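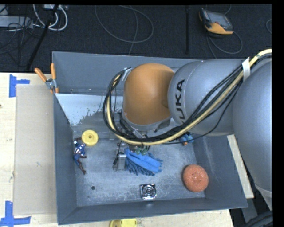

Jurgita Petrauskas has a spreadsheet with 304 rows in it, and she is very fond of it. The first row says "arm". The other 303 are everything else, and she would like you to know that the other 303 are where the fun is.

She plans equipment for Skastau, a returns and repacking business that handles whatever people send back to online shops: toys, kitchen bits, cleaning things, hobby parts, single gloves. Last winter the owners decided to try picking mixed goods out of a bin by robot, and Jurgita got the job of working out what that would cost. She had never bought a robot before. She now talks about them the way some people talk about allotments.

"I started with the arm because that's what everyone starts with," she says. "I spent weeks on it! Reach, payload, service contract. Then Povilas came over and asked me what the hand was going to be, and I hadn't written down a hand."

Povilas Krūmiņa runs the test bench. He has a low opinion of brochures and a high opinion of clamps. His first request was for a table, a big metal bin and a bag of awkward objects, and he wanted all of it before anybody signed for a full cell. The bag matters more than you might think. A gripper that is happy with boxes can be hopeless with a shaggy glove-like textile, which has no edges to speak of and folds up as soon as it's touched. A round scrubbing sponge squashes. A flat disc lies close to the floor of the bin and gives the fingers very little to get under. Small shiny metal things are hard on cameras, and a bin with shiny walls will hand you a reflection of the thing as well. An action figure with its arms and legs out is a lovely test, Povilas says, as there are so many wrong places to hold it.

So the first real spending went on trying things. Skastau set aside 10 weeks for the bench and a small pot of money that could be used without asking, which Jurgita thinks was the best decision of the whole business. Out of that came finger blanks, pads, brackets, cable ties, tape, a second set of clamps and a great deal of cable.

Cable deserves its own paragraph. Any arm that does something useful at the wrist has to get power, signals and often air down to it, and all of that has to bend every time the wrist bends. A loop that is too short will pull. A loop that is too long hangs in front of whatever you are trying to see, or drops into the bin among the goods. You can buy proper dressing kits to manage this, and for the final cell you probably should, but on a bench where the tool changes every few days, tape and ties are quicker. Jurgita's advice is to budget for both and to expect the bench to look like a bench.

Then there is the floor. Controllers, handheld pendants, power strips and network boxes all need to live somewhere, and the quote for the arm may not say where. She drew her first layout with the arm and the bin and a neat walkway, and had to draw it again twice. Measure the cabinet with its door open. Measure the pendant cable and then work out where the person holding it is going to stand.

The bin was a surprise too. She had a line for "container" and had put almost nothing next to it. Povilas wanted tall sloping sides, so that things slide back towards the middle, and he wanted it held firmly to the table. A bin that creeps along by a finger's width spoils a morning's work. He also wanted it to be the kind you can scratch without minding, and budgeted for fingertips as something you use up, like pencils.

Spares are where she and Povilas argued. He wanted two of everything that touches the goods. She wanted one and a fast supplier. They settled on 2 complete gripper sets and single spares for the rest, bought from Cekemano, a small workshop that will remake a bracket from a sketch. For the software side they are talking to Drerov, who charge by the cell, and Jurgita has asked for the yearly fee to be shown on its own line — she has been caught by that before with label printers.

What would she tell someone starting now? Collect your own objects first, from your own shelves, and make them horrible. Keep the pot of trying-out money separate from the big purchase. Put hours in the sheet as well as prices, including the dull ones spent emptying and refilling the bin. Her target for the bench is 2000 logged picks on mixed goods before anyone talks about a second arm, and she wants the misses written down with as much care as the hits.

The full cell is planned under the name Crăciun, after the season it is meant to be ready for. Povilas thinks the date is cheerful. Jurgita has added a row for it.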